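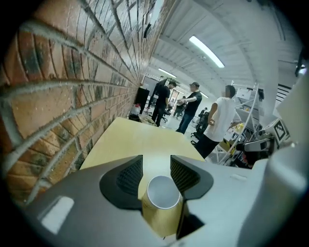

[cavlow-makers] Re: Open afternoon at Unnithan, is it worth the trip?
To: cavlow-makers list
In reply to: Open afternoon at Unnithan, is it worth the trip?

Dear all,

I answer between the lines below, and after that I write down some more things which I noticed. I hope it is not too long for the list.

> I see that the Unnithan workshop in Baratcombe will have a second
> open afternoon in May. Did anybody from here go to the first one?
> I would have to take half a day off, so I want to know if it is a
> real demonstration or only slides and coffee.

I went to the first one. It was a real demonstration, with very few slides. They showed three slides at the start, standing up, and then we were in the workshop until they closed the door at six. There was coffee, but you had to ask for it.

> Their announcement says "visitors can record with the hand-held
> gripper". Does this mean you can hold it yourself, or do they hold
> it and you look?

You hold it yourself. We were nine visitors and every person had a turn at the table. The gripper has two black fingers with a kind of mesh pattern on the inner side, and the exercise for beginners is with a paper cup. You take it from one place on the table, lift it, and put it down on a mark. Then you do it again from another place. It sounds like a task for a small child, and for the first minute I had this opinion too.

The difficulty is in the speed. At home I pick up a cup without thinking, and my hand already starts to go away before the cup is standing. With the gripper the person who guided us asked me to wait a short moment before closing and again after opening. If you do not wait, the recording has no clear beginning and end of the grasp, and later somebody must sort it out. My first two recordings were rejected for this. Also you should not press the cup too much. It is paper and it becomes oval, and then it does not want to stand straight anymore. I destroyed one.

> And is there a robot which does something, or only the recording?

Both, but the time is not divided equally. The recording took most of the afternoon. The robot part came at the end and lasted less than half an hour. They let an arm do the cup task with a model that was trained on earlier recordings. It made nine attempts while we were watching. I will not report a success rate from such a small number, and the staff also asked us not to. I can say that the failures were more interesting for me than the successes. In one case the arm came down beside the cup, closed on air, lifted the air very carefully and put it on the mark. Everybody was laughing, also the staff.

Somebody asked how many recordings were behind this model. The answer was 1251 for the cup task, after the bad ones were removed. I had expected a much bigger number. They did not want to say how many were thrown away, or maybe they did not know it at that moment.

> Last question, is it suitable for people who do not program? I would
> like to bring my father.

Yes, I think so. You need no computer at any point. What your father needs is to stand for a long time. There are some office chairs in the room, but they belong to the people who work there, and I did not feel comfortable to take one. If standing is a problem for him, please write to them before. They answered my own mail on the same day.

Now my additional remarks.

1. The way there. The bus from Cavlow stops on the main road and the entrance is in the yard behind. The sign at the street still has the name Niltomura, from the company that was there before. I walked past it two times. If you see Niltomura, you are correct.

2. The workshop is a normal working room with shelves, boxes and people doing their job while you are visiting. Leave your backpack near the entrance. I kept mine on and touched a shelf with it when I turned around, and I was ashamed – nothing fell.

3. Bring questions about grasping and about data. For questions about prices or delivery they have no answer at an open afternoon, and one visitor used quite much of our time with this.

4. The gripper is heavier than I thought after some minutes. I am right-handed and I felt it in the wrist the next morning. Change the hand, it is allowed.

5. If you take photos, ask first. For me it was permitted to photograph the table, and they wanted to be asked again for everything else.

What I missed was a comparison with other objects. The cup has a simple shape, and its open side makes it easy to see how it stands. I would like to know what happens with a spoon or with a folded cloth. I asked, and they said cloth is planned for the May date if it is ready. So for me this is a reason to go a second time, and I already wrote to them for a place.

If two or three persons from the list want to come too, we could take the same bus, the one that leaves Cavlow shortly after noon. The later one arrives when the introduction is already finished, and in the introduction they explain how to hold the trigger, so it is better not to miss it. Please answer to the list and not only to me, then we can see who has a car. The way back in the evening is the bigger problem, the last direct bus goes at 6:40.

Best regards to everybody

P.S. There was a question in another thread about parking. The yard has places, but they are marked for the neighbors. I did not see where the other visitors left their cars.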